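Ticket: Two-handed job stalls at "hold and cut"
Product: Mekum task planner, bench licence
Opened by: Kausar Soomro
Status: Open, waiting on customer notes (September)

First message

Hello again! Me with the scissors question, sorry. We've been running the two-arm bench at Ronico for a good while now on what my manager calls "kitchen drawer jobs", meaning all the fiddly little things people do at a table at home or at the packing end of a shop floor without giving them a thought. Folding a cloth, putting a pen back, cutting a bit off a sheet. The folding is coming along nicely. The cutting is driving me up the wall.

What happens: the planner gets one hand to hold the sheet and the other to bring the scissors over, and then at the step called HOLD_AND_CUT it sits there. No error on screen, no beep, the job clock just carries on. If I leave it alone it gives up after 99 seconds and writes "contact uncertain" in the log, code 749. I've had the same code with paper, thin card and clear plastic, so I don't think it's the material (although plastic is worse, more on that below).

Things I've tried already, so you don't have to ask:

Restarted the planner. No change.
Restarted everything, and had a cup of tea. No change.
Recalibrated both wrists using the Nernuvel routine. The reach got a touch better, still 749.
Swapped the scissors for a smaller pair. Worse, the fingers couldn't get a decent grip on the loops.
Put a folded towel under the work. Much better for picking thin things up, as the fingertips can sink in a little and get underneath. Keeping that whatever you say!

Reply from support

Hi Kausar, thanks for the list, it saves us both a morning. Code 749 comes up when the holding hand can't agree with itself about whether it's touching the work or the table. Could you open the planner settings and tell me what "contact settle" is set to? Also, is the holding hand gripping the sheet or pressing it flat?

Second message

Contact settle was on 1,000, which I take to be milliseconds. I've never touched it, so it must have come like that. I've dropped it to half and it does get a bit further before it stalls.

As for gripping or pressing, a bit of both depending on the job. With paper it likes to pinch an edge. With clear plastic it can't find the edge at all half the time, so we've been giving it something to press on. That was Obeidat's suggestion (they do our grippers and fixtures) and it's a good one, only the sheet tips up at one corner when the push isn't straight down, and I suspect that's what your settle thing is getting its knickers in a twist over.

I do want to say, while I've got you, that I'm not having a moan about the arms. My sister asked me last week if they could do her ironing yet and I said no, and they can't wrap a birthday present either, but a year ago they couldn't be trusted with scissors full stop. Now they'll pick up a pair by the loops more often than they don't. It's the bit where both hands have to be doing different things at once, on something floppy, that's still miles behind a seven-year-old with a craft box.

Reply from support

That fits. When the sheet tilts, the pressure drops on one side and the planner reads it as lost contact. Try this: set contact settle to 400, switch "two-hand wait" from strict to relaxed, and tick "allow tilt" under soft materials. Run it with paper first, then plastic. If you've got photos of the bench and of the hands near the work, please attach them, as the layout matters more than people think.

Third message

Right, done all that. Paper went through on the second go - a proper snip, a bit wonky, I was delighted. Plastic still gave me 749 twice and then I had to hand the bench over, so I'll call that unfinished. Log file's on the shared drive under the usual name. Photos attached, same bench and same grey towel in both. The white mask is another of our thin floppy items, and the plastic sheet comes after it.

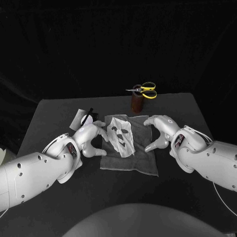
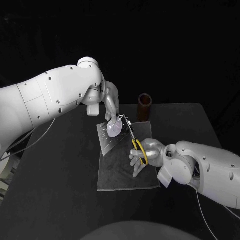

Should a household be planning on a machine for jobs like this any time soon?

Not for cutting and craft work. Simple picking up and putting away is much nearer, but anything thin or floppy that needs two hands working together still wants a person close by, a tidy table and a fair bit of patience with the settings.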